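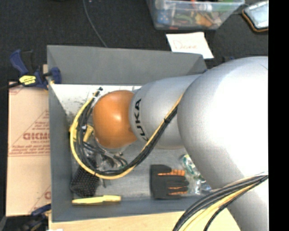 Ticket: Arm drifts in hand guiding, recorded demos fail on replay
Project: Pletero bin picking
Cell: Hanham
Status: Closed
Priority: Medium

Reported
When I lead the KUKA by hand to record a pick from the gray bin, the arm creeps toward the near wall as soon as I let go. It is slow but it doesn't stop. Replays of the same demo close the gripper short of the glove. Remote control from the Rivera station does not show the problem. Started after the gripper cables were rerouted in July. Fluvow gives no error, only "external force above threshold" in the session log.

First reply
Please try the following and post results:
- Restart Fluvow and re-zero the torque sensors with the arm clear of the bin.
- Confirm the tool load in the active profile matches the gripper that is mounted.
- Record one demo with the bin empty.

Update, 9:40
Restarted and re-zeroed. No change. Tool load is correct. With the bin empty the drift is the same, so contact with the items is not causing it. Clamps on the left side of the bin are tight and the bin does not move when pushed.

Update, 11:15
Drift depends on wrist angle. With the wrist turned away from the cable loop there is none. Turned the other way, the loop pulls tight against the orange cap and the arm starts to creep. The controller reads the cable pull as a hand pushing on it. That also fits remote control being fine - it runs in position mode and ignores small outside forces.

Second reply
Agreed. Give the bundle more slack at the wrist and move the tie back along the link. Turn the wrist through its full working range by hand before recording again, and watch the connector end of the loop. Do not raise the force threshold to hide this. It makes the arm heavy to lead and the demos come out jerky.

Update, 14:30
Moved the tie and let out slack. No drift at any wrist angle I use. Recorded 17 new demos by hand, glove and plastic package. On replay 15 picked cleanly and 2 failed. Both failures were the package - the fingers slid off the plastic. I had led the arm in too high on those, so I deleted them and will record them again.

The demos recorded after the reroute and before this fix should come out of the training set. I have tagged them "drift" in Fluvow but don't have rights to remove them.

Third reply
Tagged demos removed. Cable check added to the setup page for the Hanham cell. Closing - reopen if the creep comes back.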